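Chapter 7
Setting Up a Two-Armed Robot for Curtain Work

In this chapter
7.1 Placing the base
7.2 Light and the head camera
7.3 The wrist camera and the gripper
7.4 Checks before the first pull
7.5 Routine care

Most of the machines in the earlier chapters handled parts that keep their shape. A bracket picked up on Wednesday is the same bracket on Thursday. Cloth behaves differently. It folds, swings and slides, and a curtain is also fixed along its top edge, so a careless pull loads the rail as well as the arm. The set-up described in this chapter is the one used on the Lollness course, where trainees prepare a two-armed robot to open and close curtains at an ordinary window.

The base is placed first. Park the robot square to the window, with both arms folded, and raise the arms one at a time. Each gripper should be able to reach the edge of the cloth with some bend left in the elbow. If an arm has to straighten fully to get there, move the base and start again - do not make up the distance by leaning the body.

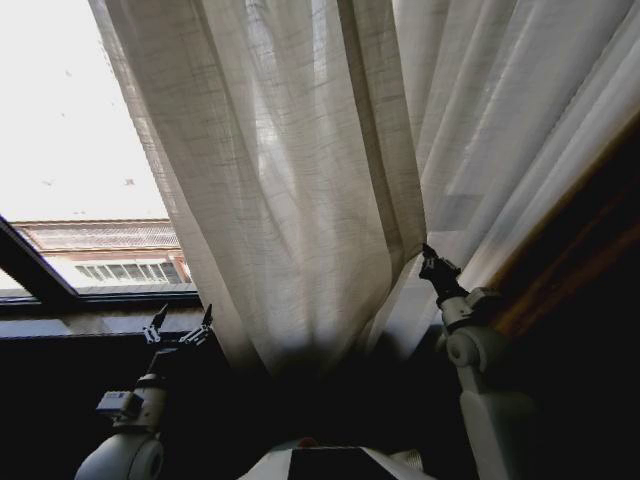 Keep the speed limit at 37 per cent until the reach has been checked on both sides. Trainees often want to raise it early, and the usual result is a fingertip caught in the weave. A caught fingertip is freed by opening the gripper and backing out along the path it came in on. Never turn the wrist to shake the cloth loose.

Light is the next concern. A window is a poor background for a camera. With automatic exposure, the head camera settles on the bright glass and the folds near the wall go dark, or it settles on the folds and the view outside turns white. The Kuruc method, covered in section 7.2, fixes the exposure by hand on the lit edge of the curtain, where the gripper will close. It has to be repeated when the weather changes, and again in the late afternoon. 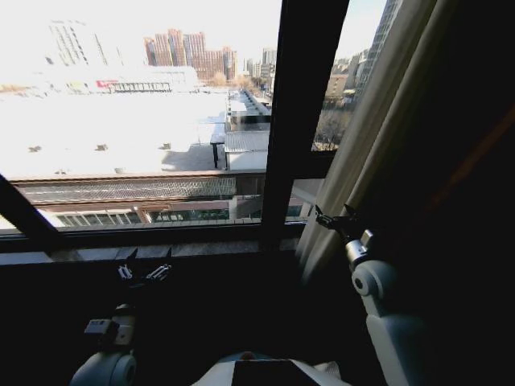 Write the chosen value in the cell log with the time of day. A set of values from one June morning is of little use in winter, but it gives the next person a place to begin.

The wrist camera is set up separately. It works much closer to the cloth than the head camera and must keep both fingertips in view through the full travel of the gripper. Before adjusting anything, open and close the fingers with nothing between them and watch that they move evenly. A finger that lags usually has a loose pivot screw. Tighten it, mark the head with a paint pen and run the test again. 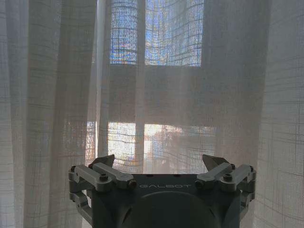
Sheer fabrics need a lighter grip than lined ones, and the grip force is set last for that reason. Begin at the lowest setting and go up by 2 steps at a time until the cloth no longer slips. Section 7.4 gives the full order of checks, and the blank log sheet is on page 592.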